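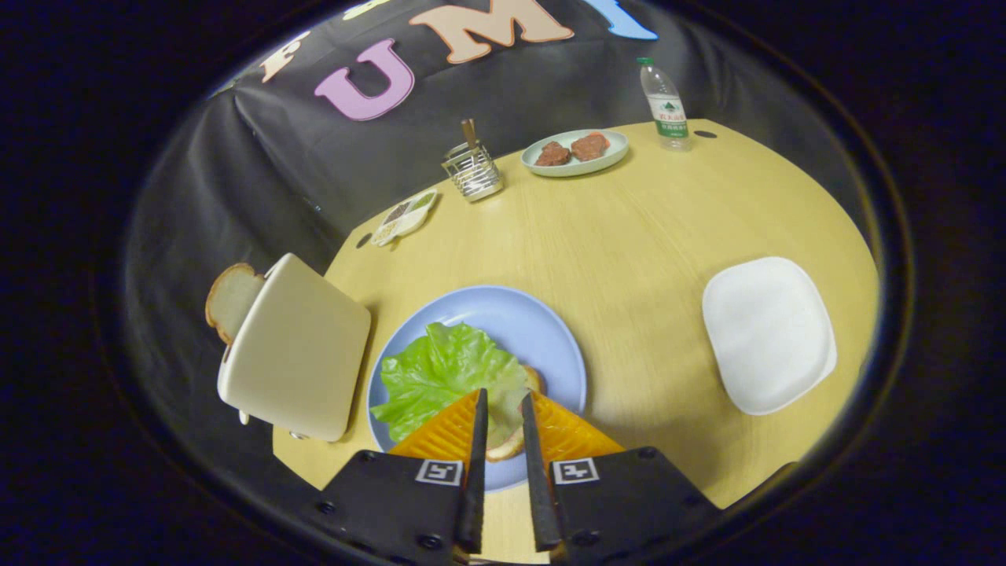 Sandwich Lunch: How the New Table Works

The build-your-own sandwich lunch moves to the small dining room at Urquhart House from April, and it will stay there through the summer. We serve from noon until half past one. The lunch is open to residents, their guests and anyone who works in the building, and you don't need to sign up unless you are bringing a group.

Jessie Moffat has taken over the running of it from Lorna Gourlay, who did the job for two years and is now looking after the garden accounts. Most of what follows is Jessie's, with some notes on the bread from Iñaki Palacios.

What changes

The old arrangement had everything on the long counter by the kitchen door, and people went along it in a line. It was slow. Anyone who wanted toast held up everyone who didn't, and the people at the far end got whatever cheese was left. Now the food goes out on the tables themselves, one setup to a table, and you put your sandwich together sitting down or standing next to your chair, whichever suits you.

Each table gets a toaster, a plate of patties, lettuce, cheese and bread. Plates come in more than one shape because we are using up what was in the cupboards. Use any of them. Several people have asked if the square ones are being kept for something, and they aren't.

Order of building

Jessie tried a few orders in March with the kitchen staff and settled on this one: bread, lettuce, cheese, patty, second slice. The lettuce under the cheese keeps the bottom slice from going soft while you wait for your toast. If you want the cheese to melt, put the patty down first and the cheese straight on top of it, then close the sandwich and leave it alone for a minute. Both ways are fine. Jean MacLeish builds hers with lettuce top and bottom and no second slice, and has asked for that to be mentioned.

Sauces are kept on the sideboard, not on the tables. We had too many bottles knocked over at the trial lunch. Take your plate across, put on what you want, and bring it back. The mustard is the hot kind. There is a milder one in the kitchen if you ask.

Bread

Iñaki bakes the sandwich loaves the afternoon before. It is a plain white loaf with a little milk in it, and he slices it by hand, so the thickness varies. Thin slices toast well. Thick slices sometimes catch in the toaster, and if that happens, turn the toaster off at the wall and let one of the kitchen staff get the bread out. Please do not go in after it with a knife or a fork, even a plastic one.

He has also started a brown loaf for people who would like one. It is made in small numbers and is usually kept on the sideboard under a cloth. If you want brown bread regularly, leave your name at the kitchen hatch and he will make more.

Bread without gluten is available, bought in and kept in its own bag. It has its own toaster, which stays in the kitchen, and staff will toast it for you. Please don't put it through the toasters on the tables.

Toasters

Some notes, as we have had questions.

The setting that works for the white loaf is the middle one. The first round always comes out pale. Give it another short go or put that slice on the bottom, where it doesn't matter so much.

Toast only what you are going to eat. At the trial lunch we threw out a good deal of cold toast, and it doesn't keep.

The cords run under the tables to floor sockets and are taped down. If you see tape lifting, tell someone. If you use a walker or a wheelchair, the two tables nearest the windows have the most room and no cords on the window side.

Crumb trays are emptied after every lunch. If you can smell burning, it is probably crumbs, but switch off and say so anyway.

Patties and other fillings

The patties are beef, made in the kitchen and cooked through before they come out. They are brought to the tables a few at a time so that they don't sit and cool. When the plate is nearly empty, catch the eye of whoever is serving and more will be brought. There is no limit, but please finish what you have before taking another.

A bean patty is available each time and is cooked in a separate pan. It is served on its own plate with a label, and you can have it at your table or fetch it from the hatch. Tinned fish and sliced egg will be offered every other week, depending on what people eat. Jessie keeps a list of what comes back to the kitchen untouched, and the menu follows the list. That is why the cucumber has gone.

The cheese is the mild orange sliced kind. A sharper cheddar was tried and most of it was left. It can still be had from the kitchen, cut to order, for those who prefer it. We will look at Swiss later in the year if the price comes down.

Lettuce is washed and dried in the kitchen before it goes out. We use the frilly green sort. It takes up more room in the sandwich than people expect, and one leaf folded over is usually enough.

Handling the food

Wash your hands before you sit down. The washroom next to the small dining room has been fitted with a new soap dispenser and the towels are restocked at eleven.

Please use the serving tools for everything that is shared, including the cheese. The slices stick to each other, and it is tempting to peel them apart with your fingers, but take one from the top of the stack with the tongs and it will come away if you go in at a corner. If two come together, keep both, or hand the second straight to your neighbor's plate. Don't put it back.

If you find the tongs hard to grip, there is a wider pair with soft handles in the top drawer of the sideboard. Ask for help whenever you like. The staff would much sooner lift a slice for you than have you go without.

Water, tea and coffee

Water is on the tables. Tea and coffee are served from the hatch after one o'clock, when the kitchen has a hand free. Juice is available on request, and it is apple only for now.

Cost

Lunch is free for residents. Guests pay two dollars, in the tin by the door, and the money goes toward the bread flour and the cheese. We took in 148 dollars from guests over the winter, and Lorna's final figures show 421 dollars spent on sandwich supplies for the same months. The difference came out of the general kitchen budget, as was agreed last fall, and the same will apply this year.

Groups of six or more should let the kitchen know the day before. The room seats 70 at the most with all the tables out, and we would like to keep one table clear for people who come late from appointments.

Clearing up

When you have finished, scrape your plate into the food bin by the door and stack it on the cart. Plates of the same shape should go together. Round ones on round, square on square, oval on oval. A mixed stack slid off the cart during the trial and we lost several.

Leave the toaster where it is. It will be hot, and the staff move it once it has cooled. The tabletops are wood and mark easily, so wipe up spills when they happen, and don't stand a hot dish on the bare surface. There are cork mats in the sideboard for that. A damp cloth is all the tables need. The spray cleaner that was being used has taken the finish off one of them near the edge, and it has been put away.

Leftover patties are not saved. Uncut bread goes back to Iñaki, who makes breadcrumbs from it.

Recipe

Several people asked for the patties recipe after the trial. Jessie gave us the home version, which makes four.

One pound ground beef
Half a small onion, grated
One egg
A handful of breadcrumbs
Salt and pepper
One teaspoon Worcestershire sauce

Mix everything with your hands, and stop as soon as it holds together. Divide into four and press flat, a little wider than the bread, as they shrink in the pan. Chill for half an hour. Cook in a lightly oiled pan over medium heat, turning once, until there is no pink left in the middle. Drain on a paper towel before serving.

The onion can be left out. Jessie says dried onion also works, but use less of it than you think.

Questions and suggestions

Leave a note in the box at the kitchen hatch, or speak to Jessie between ten and eleven most mornings. Alžběta Skála has offered to show anyone interested how to make her quick pickles, which would go on the sideboard with the sauces, and needs a few more names before a time is set. Bring a clean jar with a lid if you want to take some home.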